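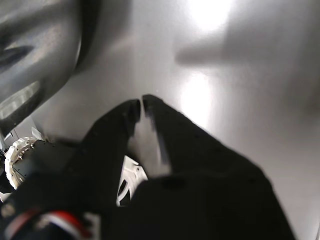

Dedos de la pinza sobre la superficie metálica, sin pieza.

Lista: garrido-usuarios
Asunto: Re: la pinza cierra en vacío y el programa sigue
Fecha: 3/17/21

Hola a todos:

Contesto al mensaje de Wurnmont, que copio más abajo, porque en Tasstead tenemos el mismo fallo y creo que afecta también a la seguridad.

> El 6 de marzo escribisteis desde Wurnmont:
> Tras la última actualización del controlador Garrido, la pinza
> cierra sin pieza y da el agarre por bueno. El brazo se va al punto
> de entrega con los dedos vacíos. No salta ninguna alarma.
> ¿Le pasa a alguien más? Hemos cambiado el cable y sigue igual.

Sí, nos pasa. En el registro salen 2.405 ciclos desde la actualización, y en 17 el controlador marcó "agarre correcto" con la pinza vacía. Antes de actualizar no teníamos ninguno. Nosotros no hemos tocado el cable, así que yo lo descartaría.
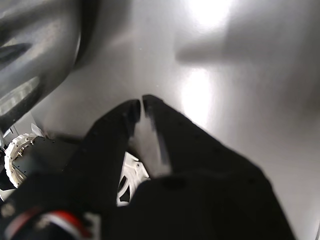
Otra toma de los dedos, con las puntas casi juntas.

Lo que hemos visto hasta ahora es que el umbral de corriente vuelve al valor de fábrica al reiniciar. Con ese valor, el rozamiento de los propios dedos basta para que el controlador crea que hay pieza. El parámetro se puede corregir a mano, pero se pierde en cada arranque. Miradlo aunque lo hayáis guardado - el menú dice "guardado" igualmente.

El segundo problema me preocupa más. Con un agarre falso, el programa pasa al movimiento rápido y no comprueba nada más. En seis de los casos alguien tuvo que usar la parada de emergencia. No hubo heridos, pero el brazo pasa cerca de la zona donde se colocan las piezas a mano.
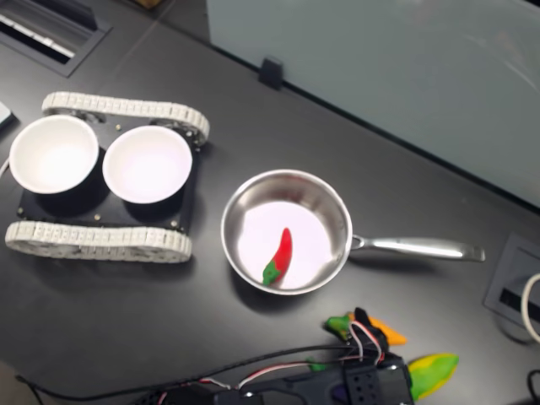 Mesa de pruebas: chasis de orugas con dos cuencos, cazo con la guindilla y zanahoria en la pinza.

Las pruebas las hacemos con verduras de juguete. La zanahoria da lecturas muy irregulares según por dónde se coja. Si subo demasiado el umbral, desaparecen los agarres falsos pero el controlador rechaza agarres buenos, de modo que tampoco es una solución. De momento lo tenemos en 1.237 (unidades internas del controlador) y va aceptablemente.

Mientras no haya corrección, trabajamos así:

1. Después de cada arranque, leer el umbral en el controlador y volver a escribirlo si ha cambiado.

2. Comprobar la apertura de los dedos tras el cierre. Si están cerrados del todo, parar el programa y avisar.

3. Velocidad reducida en todo el recorrido, también en el retorno. 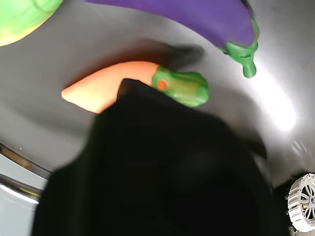 4. Con piezas dentro de un recipiente, no meter la mano con el brazo habilitado. Primero parada, luego se recoloca la pieza.

He mandado el registro completo al soporte de Sesilholm. Me han respondido que la corrección está prevista para mayo, sin más detalle. Si en Wurnmont podéis enviarles también el vuestro, mejor. Decidme además qué versión del controlador tenéis - la nuestra no aparece en la lista de versiones afectadas.

Un saludo,
Taller de robótica, Tasstead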